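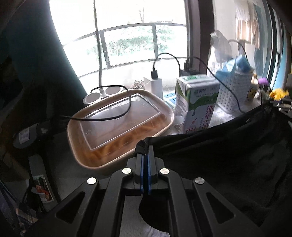

Fig. 1: Takeaway box with a clear lid, black cable, power strip.

Week 2 notes: why some consoles get a second life

Right, so last time we got as far as launch line-ups, and I ran out of time before the bit I like best (sorry!). Today's question is what happens to a console after the shops stop stocking it.

I'm using the Veruris as our main case. It's a home machine, it launched in January with two games, and the full library stopped at 66. Compare that with the Rukeck, which had 193 and is barely talked about now. So a big library doesn't save you, and I'd like you to think about why before the seminar.

My own view is that it comes down to how easy the thing is to write for. The Veruris manual was short and readable, and people at home had a go. I did too, very badly – my one game was a maze you couldn't get out of. The Rukeck needed a special kit, and only roughly 1,000 of those were ever made.

Some words you'll need:
Homebrew: games made by hobbyists without a licence.
Port: a game moved over from another machine.
Region lock: a check that stops imported games from running.

Reading: Ó Ceallaigh, chapter 2, on small publishers. Skip the part on arcade boards unless you're keen, it's heavy going!

For the seminar, play half an hour of Ronareck (either version, the lab has both) and jot down where it slows down and what's on screen when it does. Bring your notes on paper, please.

Handout updated November 2019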